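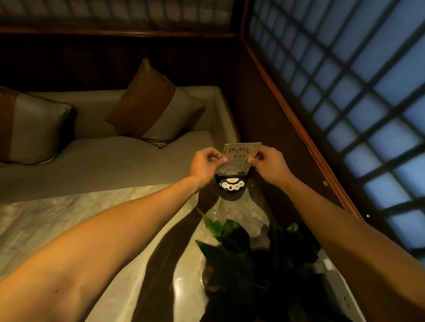 Plotov Bench
@plotovbench
February 19, 2024

Gripper notes for the table card task. A clear acrylic card goes into the slot on top of a black call-button base. Two arms, one card, one base. Comparing the Clurnine parallel gripper with the Sollska soft-finger gripper, then cameras, then controllers. Long thread.

Task definition first, since people asked last time. Start: card seated in base. Lift it clear, hold it above the slot, put it back, release, retract both arms. The run counts as a pass if the card stays upright and the base has not shifted more than 2 mm on the tabletop.

That base limit is what kills most runs. The base is light and the stone under it is polished. Push down off-axis and the base slides away before the card goes in. Then the card edge lands behind the slot and you are pressing on nothing useful.

Arms are the same pair for every test: Bensaid, the short-reach version, mounted side by side at shoulder spacing. Same mounts, same home pose. Only the end of the arm changes between sets.

40 runs per gripper per condition. Conditions are plain table, table with a plant close to the right arm, and table with neighboring cards standing in a row. Card and base swapped out on a schedule so we aren't just measuring one worn slot.

Clurnine first. Electric, two flat fingers, rubber pads. It closes the same way every time and reports finger width well enough to tell you whether you got the card or closed beside it. On something this thin that is worth a lot.

The fingers are thick, though. Pinching the side edge of the card is fine. Going over the top edge is fine. Going over the top when another card stands right next to it is bad, because the back of the finger needs room that isn't there.

We ground the outer face of the fingers down. Warranty is presumably gone. It cleared the neighbor cards after that, and the pad still had enough backing that it didn't flex at the force we use.

Grip force on the Clurnine goes up to 16 N in the setting we bought. We run well under it. Acrylic bows when both arms squeeze and also pull slightly apart, and a bowed card does not go into a straight slot.

Which brings up the main thing about two-arm work on a thin sheet: the card is a spring between the arms. Any disagreement between left and right shows up as bend or twist. The gripper gets blamed for it, and often the arms did it.

Check this before buying anything. Hold the card with both arms over the base, command no motion, and look at the reflection of a ceiling light in the card. If the reflection crawls, your arms are fighting.
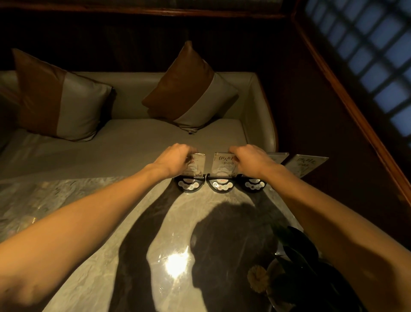

Neighboring cards were the worst condition for both grippers. Wrists have to bend forward so the fingers come down over the top edge, and at that angle the forearm sits low over the table. Reach planning gets ugly on the right side first.

The Clurnine with stock fingers hit a neighbor card on many of those approaches. With ground fingers, rarely. When it did touch, the neighbor tipped in its base and usually came back up. We scored every touch as a fail anyway. A card left leaning is something a person then has to go fix.

Now Sollska. Soft fingers, air driven, the ones with the ribbed back. I expected these to win on a fragile sheet and they did on one measure: no pad marks on the acrylic, ever. The Clurnine pads left a faint smear on some cards until we changed the rubber.

Everything else about soft fingers on a thin card was mediocre. They curl. The tip contact rolls as pressure rises, so the card turns a little in the grip while you close. Repeatable enough if you wait for it to settle. We had to add a pause, and the pause ate the cycle time.

The curl did help with over-the-top grasps. A finger that wraps around the front while the thumb side stays behind the card is a good hold for lifting. It resists the card swinging like a pendulum. A flat pinch near one corner does not.

For insertion it's the reverse. You want to feel the bottom edge meet the slot, and the soft finger swallows that contact. By the time the wrist sensor sees a rise, the base has already moved.

Tried a mixed pair: Clurnine on the left arm, Sollska on the right. Left holds position, right follows. This did better than two Sollskas on every condition and slightly worse than two Clurnines on insertion. It was the best setup for lifting next to neighbors.

I don't love mixed pairs. Spare parts double, and every handover script needs a left and a right version. If you have a fixed cell and one product, go ahead.

A note on the base. Round-fronted unit, buttons on the front face. Both grippers will press a button if the fingers come in low. We added a no-go volume in front of the base. It costs some approach angles and saves you from paging the staff all afternoon.

We also tried bracing the base with one arm and inserting with the other. Base stays put, obviously. But a one-handed hold on the card lets it yaw, and the slot is long and narrow, so yaw is the error that hurts. Two-handed insertion with light force beat it.

If I could change one thing about the task it would be a rubber foot on the base. Not my base.

The plant condition deserves its own post. Broad leaves near the right arm do no harm to the arm. They wreck the depth data and they brush the wrist force sensor housing, which reads as a small steady load. We re-zero the sensor above the leaves now, before the final approach.
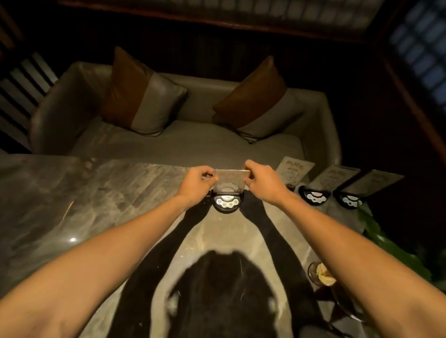 CAMERAS

Clear acrylic on glossy marble under an overhead lamp. There is no good depth camera for this. We tried the head-mounted stereo pair, a wrist camera on each arm, and one fixed overhead unit.

Stereo from the head: card is mostly missing from the depth map. You get the lettering if it's dark, bits of the top edge, and the sofa or wall behind it at full confidence. The planner then believes the fingers can travel through the card.

Fix was to stop asking for card depth. Detect the black base instead, which shows up fine against pale stone, and infer the card plane from the slot. Then use the printed text only to confirm a card is present.

Text check works when the print is dark. With pale print on clear acrylic it failed a lot, and it fails differently depending on what is behind the card. Do not train this on one background.

Shadows were a bigger problem than I budgeted for. With the lamp behind you, the head and both arms throw a large dark shape right across the work area, and the black base can sink into it at the far end. Raising exposure blows out the lamp reflection on the stone. We bracket two exposures and merge.

Before the merge, the detector would now and then find a "base" in the arm shadow. High score, too. Requiring the button face as a second feature removed those.

Drinking glasses. Put one on the table in your tests if the job is in a restaurant. It's a clear curved thing with highlights that move when the head moves. Ours got detected as a card edge from the wrist view more than once.

Wrist cameras are great until the fingers close, then the finger and the card fill the view. Useful for the pregrasp correction, useless for insertion. I would still buy them before the overhead unit. The overhead can't see the slot once the hands are above it.

Polarizing filter on the head stereo: helps the marble glare, makes stress patterns in the bent acrylic show as colored bands. The bands were annoying for detection. They were also a handy readout of how hard the arms were pulling on the card. Filed for later.

CONTROLLERS

Two here: the stock Bensaid position controller and our own force loop running at 400 Hz on the same arms. Same grippers, same cards.

Stock position control with the Clurnine passes on the plain table if calibration is fresh. Let it go a few days and the insertions start to drag the base. There is no error message for this. You just get a slow walk of the base toward the back of the table.

The force loop treats the card as one object: average of the two wrists moves it, difference between the two wrists is held near zero. That took care of the bowing. It also made tuning per gripper necessary, and the Sollska needed far softer gains because the air fingers add lag.

Spiral search for the slot: don't. On a slick surface the base follows the card around. A short tilt along the long axis, one bottom corner in first, then rotate down. Works with either gripper. It's what people do with their hands if you watch them.

Ranking by insertion passes, all conditions combined: two Clurnines with ground fingers and the force loop, then mixed pair with force loop, then two Clurnines with stock control, then two Sollskas with anything.

Ranking by how much I enjoyed the setup day: Clurnine, one cable. The Sollska air line got caught on the elbow during homing and we rerouted it twice. There is a strain relief clip in the box. Use it.

Still open: wet cards, cards with a corner chipped, and a table that isn't level. Also finger pads wear at the edge that meets the card, and I don't have enough hours on them to say how fast. Next long test is planned for August.

Ground finger drawing is going up on the Plotov page once I redraw it with real tolerances. The current one is a photo of a marker line on a finger.

Reply to several messages: yes, suction was considered. The flat area above the print is small, the cup wants to approach from the front, and the buttons are in front. If you have a side-entry cup that fits, send me the part and I'll run it through the same set.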